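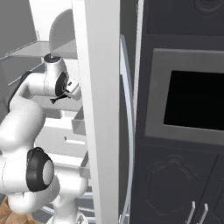 About Pomgate

15 May 2023
By Aníbal Tavares

Pomgate calibrates and repairs weighing equipment for bakeries, feed merchants, dispensing chemists and small laboratories. The work is split between bench jobs, which come to us by carrier, and site visits, which cover anything too heavy or too firmly bolted down to travel.

The firm grew out of Correia, a scale maker's shop that sold counter balances and platform machines. When the retail side closed, the workshop and its test masses passed to the present company. The oldest item still on the premises is a brass beam scale dated 1765 on the pillar. It is not used for paid work, but apprentices strip and reassemble it in their first year, as the knife edges show wear more plainly than anything modern does.

We employ 11 people. Four are field technicians, each with a van carrying cast iron and stainless steel masses up to the limit the vehicle is plated for. Larger loads are booked separately and sent on a flatbed. The remainder work at the bench, in the mass room or in the office.

The mass room is held at a steady temperature and is closed to visitors while a comparison is running. Incoming masses are left to settle overnight before measurement. Balances are switched on the evening before and exercised with a load near full capacity before readings are taken. Results are recorded as found and as left, and both sets appear on the certificate. If an instrument is outside tolerance on arrival, we telephone the owner before making any adjustment — some customers need to review their own records first.

Job records are kept in Rernance, the database we moved to last September. Certificates issued before that date are held on paper and can be copied on request. Please quote the serial number of the instrument; the customer account number alone is not enough to find an older file.

We stock load cells, levelling feet, pans and display boards for most mechanical and electronic models in common use. Trilitz indicators are repaired here, including the early series with the separate power unit. Crane scales are accepted for calibration only.

Bench turnaround is 10 working days from receipt. Instruments should arrive clean, with the pan packed separately and the transit screws fitted where the maker supplied them. Collections in person are by appointment at the side entrance.

4 comments
Share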